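The Day the Left Arm Wouldn't Let Go

By Barry Garside
16th February

When I first rang Shagufta Abbasi to ask if I might come and write about her robots, she laughed for quite a while and then asked whether I wanted the good story or the one with the pencil case in it. I said I'd take the pencil case, thank you, and she told me to bring a jumper, as the workshop at Hirnari is cold right up until lunch.

Hirnari is a small outfit, the sort of place where the kettle is shared with the joinery business next door and you have to move a bicycle to get to the meeting table. Its people teach pairs of robot arms to tidy up: stationery, pouches, folders, all the soft and slippery odds and ends that collect on a desk over a school term. The job came from Drunerach, which fits out classrooms and would dearly love a machine that could pack away after the kids have gone home. Anybody who has lived with children will understand the appeal!

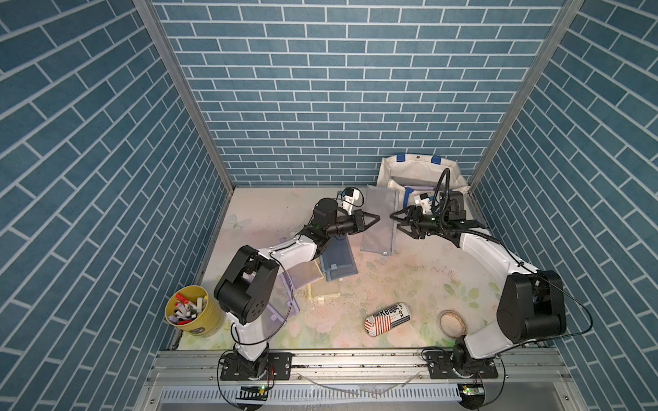 Photo: Hirnari workshop

Soft things are the trouble, Shagufta told me, and she said it with real feeling. A tin or a roll of tape keeps its shape when you grab it, so the arm has a fair idea of what it's holding. A mesh pouch folds, sags, snags its zip on a fingertip and then looks like a different object altogether. With two grippers working face to face over the same patch of floor, as they do in the middle of this cell, one of them can have hold of a corner while the other is still making up its mind.

That was more or less how it went wrong last September. The arms had been through 147 pick-ups without a hiccup, and Yuto Oda, who looks after the software, had gone so far as to put the kettle on. On the next one the left arm took a pouch by its zip, lifted, and was meant to pass it across. The right arm closed on the mesh and began its swing back towards the bin. The left arm didn't open.

"It was the quietest accident you could imagine," Yuto said. "There was a sort of creak, and then a little pop, and then I spilled my tea." The pop was a plastic bracket on the left wrist giving way. The two arms had pulled against each other for 24 seconds before anyone reached the stop button, and in that time the left one had dragged itself far enough off its proper position that it no longer knew quite where its own hand was. When they started it up again it set off confidently for a spot well below the floor, and Yuto had to stop it a second time.

No one was hurt, and I should say so plainly, for I could hear my own mother asking. These are small arms and the people were standing well back. But Shagufta has worked around bigger machines, and she didn't care for what she'd seen. The arms were supposed to give up when they met too much resistance. Each one did check for it, faithfully, but the limit had been set for a single arm bumping into something hard. A slow, stretchy tug of war through a bit of mesh crept up so gently that neither side thought anything was amiss.

She shut the cell down that afternoon and rang Daithí Ó Conaill, a retired crane inspector who now does safety reviews for small firms around the district. He drove over with his own lunch and a torch, and spent the better part of two days watching the arms do nothing much. I liked him enormously. He has a way of asking a question and then waiting so long for the answer that you end up telling him about your childhood.
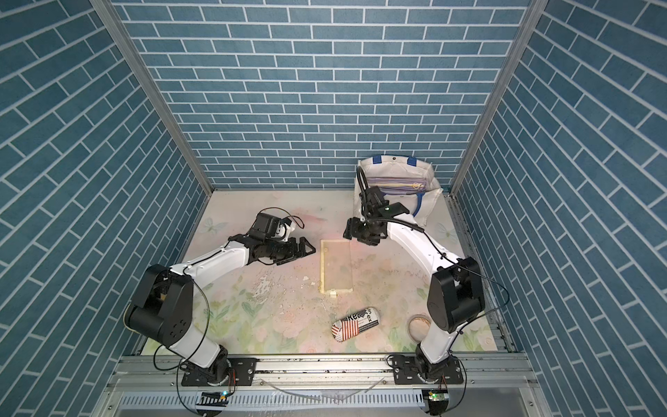 Daithí's report ran to 30 pages, and Shagufta has it in a ring binder with tea on the cover. The first thing he wanted to know was what each arm believed the other was doing, and the answer was very little. They had their movements timed to suit one another, but neither asked before it pulled. He also took an interest in reach. With the right arm stretched over to the back of the cell, its gripper hanging above the white bag with the blue handles, there's a long curved link out in front of the base, and he asked the team to work out how hard that could haul on something caught at the far end. They had never measured it. They have now, he told me, and he sounded as pleased as if they'd been his own grandchildren.

The repairs were simple enough. A new bracket came from Zarkusach and cost less than the postage. Changing the way the arms behave took a good deal longer. Now the receiving arm takes hold, stays still, and waits to be told that the other gripper has opened before it goes anywhere. If word doesn't come, both of them relax and the pouch drops. It looks a bit feeble, I have to admit, and Shota Minami, the newest of the team, calls it the shrug. He has watched over 400 handovers since and has written down every shrug in an exercise book, with the colour of the pouch beside it.

I asked him if he ever got bored. He thought about it and said the folders were dull but the pouches kept him on his toes.

There was one other change, and it's the one you notice when you visit. The stop button used to live on the far side of the computer bench. It's now on a post by itself at the front of the cell, at elbow height, and everyone who comes through the door is asked to press it once, visitors included, before any work starts for the day. I pressed it and felt rather important.

Drunerach has been patient, by all accounts, and a second customer, Hadgu, has asked to come and see the handover for themselves. Shagufta plans to show them the shrug first. She has kept the broken bracket on the windowsill beside the kettle, and while I was packing up my notes Yuto moved it over to make room for the milk.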